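The Office Coffee Machine Is Not a Benefit

Every job posting I read in February promised good coffee. One of them, from a logistics firm out past Kurkovville, listed it above dental. I have been working in offices for 20 years and I would like to know when this started, and who fell for it first.

My own employer put in an espresso setup last winter. The memo called it an investment in people. The same memo, two paragraphs down, said the parking subsidy was ending. Lorne Beaulieu, who sits across from me and drives in from Desstead, worked out that he would be paying $200 more a year to park and could win it back by drinking several lattes a day. He doesn't like lattes.

I'm told I am missing the point. The point is culture. People meet at the machine, they get talking, and out of the talking come ideas. I have stood in that line most mornings for nine months and what I have heard is mostly people asking if there is any oat milk. Maybe the ideas come in the afternoon.

Chrome is certainly part of the appeal.

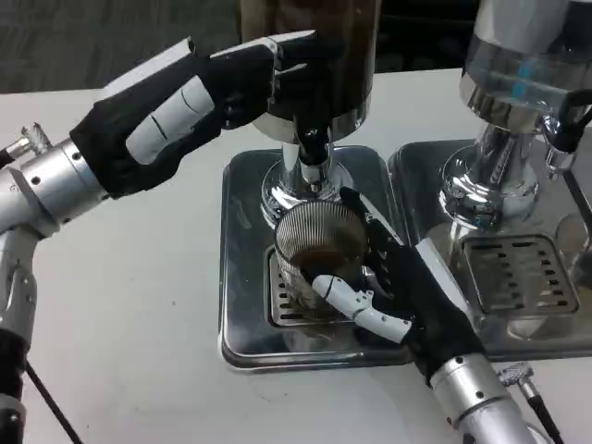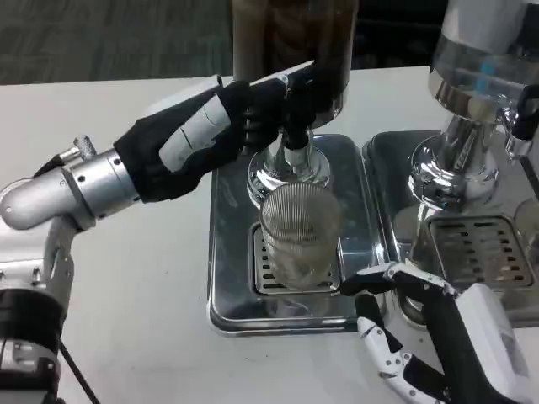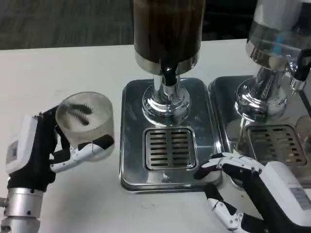
Photos: Qianru Guo

You could put a drip pot in the corner and it would make coffee for a whole floor, but you couldn't show it to a job candidate. A shiny machine photographs well. It goes on the careers page and gets pointed at on the tour, and a visitor leaves with the idea that a company with a machine like that must treat people well. Does it? Ask to see the vacation policy on the same tour and watch how fast you reach the elevator.

Mervin McIntyre, a former boss of mine, used to defend this sort of thing by saying that small comforts add up. I agree that they do. So do small cuts. At the place where he and I worked, the comforts got an email with a picture in it and the cuts got a line in the benefits booklet, and I doubt that was an accident.

I don't want the machine taken away. I drink from it. What bothers me is being asked to count it as pay. If a company has $900 a head to spend on making us happy, let it put the $900 in the check and see who chooses to spend it on espresso. My guess is around a tenth of us, and I am being generous.

The survey went out again this week. It asks whether we feel valued, on a scale, and then it asks for our favorite roast. There is still no question about parking.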